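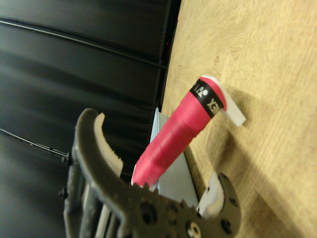 Ticket 238: booking page keeps logging members out
Opened by: Shahnaz Debnath, Havonthorpe Badminton and Squash Club
Status: closed

First message

Hello all, and thank you for picking this up so quickly last time when the newsletter went astray. I'm afraid I'm back with another one. Since the start of November our members have been getting thrown out of the Marneo booking page halfway through reserving a court. They choose the court, they choose the time, they press Confirm, and then they're looking at the login box again with the booking gone. It happens to me as well, on the old laptop in the club office and on my own phone at home (different internet, so I don't think it's our wifi, though I did turn the router off and on again because my son told me to).

It seems worst in the evening. At half past seven, when everyone is after the same courts, I had 21 messages from members on the club phone, most of them very polite.

Reply from support

Hello Shahnaz, sorry to hear this, and thank you for trying the phone too, as that saves us a step. Could you tell us whether the members who are thrown out all arrive by the link in your newsletter, or whether some type the address in themselves? Please also have a look under Settings, then Sessions, and let us know what number is in the box marked Idle time.

Second message

I've asked round, and you may be on to something! Everybody who had trouble came through the newsletter link. Mrs Visser, who has the address written on a card by her telephone, has never been logged out once and was rather pleased to be asked.

The number in the box is 40. It says seconds next to it. Should it be minutes? I don't remember touching it, but I was in that page in October changing the reminder emails, so I won't swear to anything.

Reply from support

It should be minutes, yes. The newsletter link still points at your old Stirkach page, which passes people across with its own settings, and that's where the short time gets applied. We've changed the box to 40 minutes and set the old address to forward straight to the new one. Could you try again this evening when it's busy?

Third message

Tried at half past seven and again at eight, and booked court two both times without a murmur (I've cancelled the second one, so somebody else can have it). I'll put the new link in the next newsletter, and I've printed one for the noticeboard by the racket stringing price list. Please do close this, with my thanks.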